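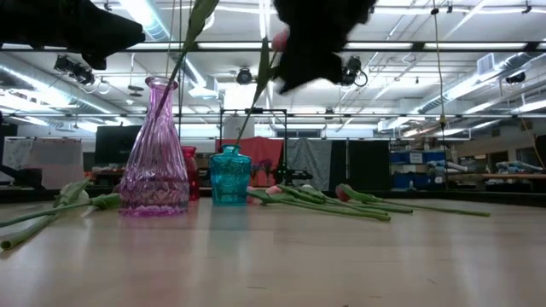
March, mid-morning, big room

Flower day. I have been looking forward to this one since the glass came out of its box, and I will try to keep the entry shorter than the last (no promises). The job was simple on paper: tulips, narrow-necked colored vases, the pale wood table, and see what kind of arrangement we end up with. For the record, the glass is from the Kivi box on the second shelf and goes back there, each piece in its own sleeve, please.

A word about the vases, because I have grown fond of them. The tall purple one is really a lilac pink once there is light behind it, with swirling ribs over the wide part and a band of diamond cuts low down near the base. It has a very slim neck, and that neck decides everything. The turquoise one is short and squat, with a raised pattern all over that feels lovely under the thumb. The small red one is a deep, plain red and I keep wanting to put a single flower in it and leave it alone.

Things I want to remember about stems and necks:

The lower leaf is the trouble. A tulip stem will slide into a narrow neck happily enough, but the leaf spreads out and catches on the rim. Fold it up along the stem first, or take it off altogether if it's a scruffy one.

Cut at a slant, and cut less than you think. I took 6 cm off one stem in a fit of confidence and then spent ages wishing I hadn't. The short vase forgives this a bit. The tall one doesn't.

Lay the spare tulips down with the heads together. It looks fussy, but you can see the colors side by side and choose, and you don't end up dragging one flower out from under another by its neck.

Water: 200 ml in the turquoise is plenty. Tulips like to stand shallow, or so my grandmother always said, and hers lasted 7 days on the kitchen windowsill. Fill at the sink and wipe the outside before it comes back to this table — the Tustari top marks if a ring is left on it, and I would like it to stay as nice as it is.

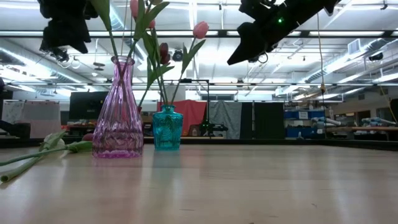 Purple and turquoise with tulips in, one still lying on the table.

I do like the dark red bud in among the pinks. I had thought of keeping to pink only and I am glad I didn't, it would have been a bit sugary. The one leaning out to the right over the turquoise is my favorite, though I can see that a tidier person would want to straighten it. Tulips go on growing in the vase and turn toward the light anyway, so straight is a temporary state at best. The leaves fan out nicely between the two, and the color that the glass throws down onto the wood is worth the whole morning.

For next time: try the red vase with one short stem, and ask whether Stisto can send a bunch with narrower leaves. Also find the good scissors, which I suspect have gone over to the Plidadura bench again. If you have them, they have a blue thread on the handle and they are for flowers, not cable ties!

Leaf trimmings go in the green bin by the door. Back at this after lunch.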